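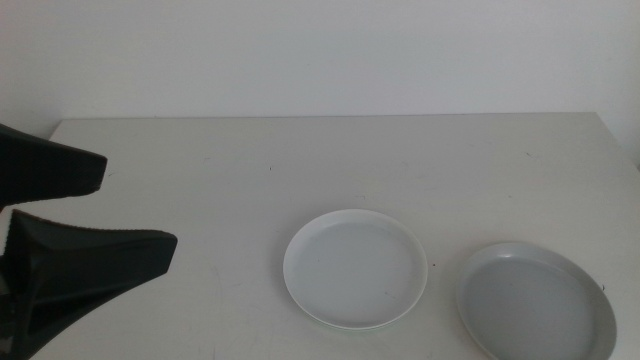

Ceramics and Tableware Group, Fodbridge Workshops

Shallow dishes go to the canteen for a trial

The Ceramics and Tableware Group has finished the first part of its work on round shallow dishes, and the canteen at Arport will begin to use them after the summer break. The decision was made at the group's meeting on Thursday, August 31, 2023.

The work started last December, when the canteen asked us for a dish which can serve for a small salad, a dessert or a piece of bread with something on it. The old plates were too flat for sauce and the soup bowls were too deep for everything else. Two dishes should also fit side by side on one tray and leave enough place for a glass. This last wish gave us more trouble than we expected, and the diameter was changed several times during the spring.

Shazia Orakzai, who leads the group, is satisfied with the result but wants to hear from the people who eat from the dishes every day. "We have looked at them on our table for many months," she said. "Now I would like that other persons look at them, and that they tell us also the bad things."

For the trial, 673 dishes were ordered from the Cillero pottery. They will be used at lunch only, from Monday to Friday, and the old plates stay in the cupboard next to the tray stand for anybody who prefers them. The kitchen staff will write down every broken or chipped piece in a notebook by the dishwasher. In the last full year the canteen lost 3916 pieces of tableware of all types, and the kitchen hopes that the new dishes, with their low sides, will be easier to stack and to carry.

There was some discussion about the edge. One part of the group wanted a wider rim, so that the thumb does not come into the food when a dish is carried. The other part found that a wide rim takes away too much from the inside, and a dessert looks lost in it. The trial will be done with the narrow rim. A wider version exists as a drawing and can be made later if the canteen asks for it.

The dishes will be washed together with the other tableware. The kitchen is kindly asked not to put them under the heavy serving bowls, as it happened in the spring with the test pieces, of which eight came back with marks on the inside.

Visitors who want to see the dishes before the trial can come to the group's room in the Awan building, on the second floor, during the usual opening hours. It is allowed to take them in the hand. Please put them back on the table and not on the window sill.

Opinions about the dishes can be left in the box at the canteen exit, or they can be told directly to any member of the group. Short notes are enough, and they can be written in any language that somebody in the group can read. The answers will be collected until the end of the trial, and a report will be published on this page in December. The group will decide after this if the canteen receives a second order, and if a deeper dish for soup should be the next work.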